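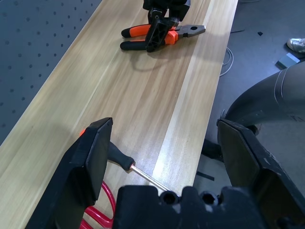

Flukbridge 手首カメラ・グリッパ比較データ README

概要

作業台の上の手工具を双腕でつかむ動作を記録したものです。指の材質と手首カメラの取り付け角を変えたときに、把持の成否がどう変わるかを調べる目的で収録しました。収録と整理は Lernura の社内チームが行い、制御側のソフトウェアには Stendutico を使っています。学習用データとしての利用も想定していますが、もともとは部品選定のための比較試験なので、動作の多様性はあまりありません。

収録内容

総エピソード数は3000です。1エピソードは片腕または両腕による1回の把持動作で、アームが待機位置を出たところから、工具を持ち上げて静止するか、失敗と判定されるまでを含みます。対象物は7種類の手工具で、ドライバーとペンチ類が中心です。工具の向きは毎回変えています。ケーブルなど対象外の物が台上に残っている回もありますが、除外していません。

比較した条件

グリッパの指は2種類です。

指A 平らな当たり面の樹脂製。表面処理なし。
指B 同じ形状で、当たり面に薄いゴムシートを貼ったもの。

カメラは左右の手首に1台ずつ固定しています。取り付け角は標準と、標準から20度下向きにしたものを試しました。下向きにすると指先の間がよく見えますが、台の奥が画角から外れやすくなります。標準角では相手側のアームが映り込むことが多く、両腕の位置関係を見るにはこちらが向いています。

アームと台座は Baloyi の同一構成を全条件で使いました。制御周期、把持力の上限、待機位置も共通です。指を交換したあとは毎回原点合わせをやり直しています。

ファイル構成

episodes/ エピソードごとのフォルダ。左右の手首映像、関節角、グリッパ開度を格納
meta/conditions.csv エピソード番号と条件(指、取り付け角、使用した腕、対象工具)の対応表
meta/result.csv 成否の判定と失敗の区分
calib/ カメラの内部パラメータと手先座標系への変換行列
tools/ 読み込み用スクリプト

映像と関節角の時刻は収録時に同じ時計で付けています。左右の映像はフレーム単位では同期していないため、両方を使う場合は時刻の近いものどうしを対応させてください。tools/ に入っている読み込みスクリプトは、既定でこの処理を行います。

成否の判定

持ち上げたあと2秒間落とさなければ成功としました。失敗は次の区分で記録しています。

空振り 指が閉じたときに工具に触れていない
滑り いったんつかんだが、持ち上げの途中で落とした
接触停止 指先が台面に当たり、保護動作で止まった
その他 通信切れ、手動停止など

判定は映像を見て人手で付けました。滑りと空振りの境目はあいまいな場合があり、迷ったものは note 列に review と書いてあります。厳密な集計をするときは、この行を外すことをすすめます。

比較してわかったこと

細い金属軸をつかむ動作では、指Bのほうが滑りが少なくなりました。一方、柄の太い部分をつかむ場合は指の違いがほとんど出ません。指Bはゴムシートの端がめくれてくるため、収録の途中で一度貼り直しています。貼り直しの前後は conditions.csv の pad_rev 列で区別できます。

取り付け角については、寝かせた工具を真上からつかむときは下向きのほうが接触停止が減りました。斜めから近づく動作では差が見られません。照明は天井灯だけで、木の台面に強い反射が出ることがあります。露出は自動のままにしたので、明るさの変化が大きい区間では画像の前処理をしたほうが扱いやすいと思います。

既知の問題

・8月に収録した分の一部で、右グリッパの開度が全開でも0に戻らない。オフセット値は calib/ に記載
・手首映像に作業者の足元や衣服が入る場合がある。顔が映ったエピソードは公開前に削除した
・指の傷や汚れは収録が進むにつれて増えている。外観を手がかりにする手法では、収録順の偏りに注意
・左手首カメラは途中で交換しており、交換後は色味がわずかに異なる

利用条件

研究および社内評価の目的であれば自由に使えます。再配布する場合はこの README を同梱し、変更点を明記してください。不具合の報告にはエピソード番号と、使用した読み込みスクリプトの版を添えてください。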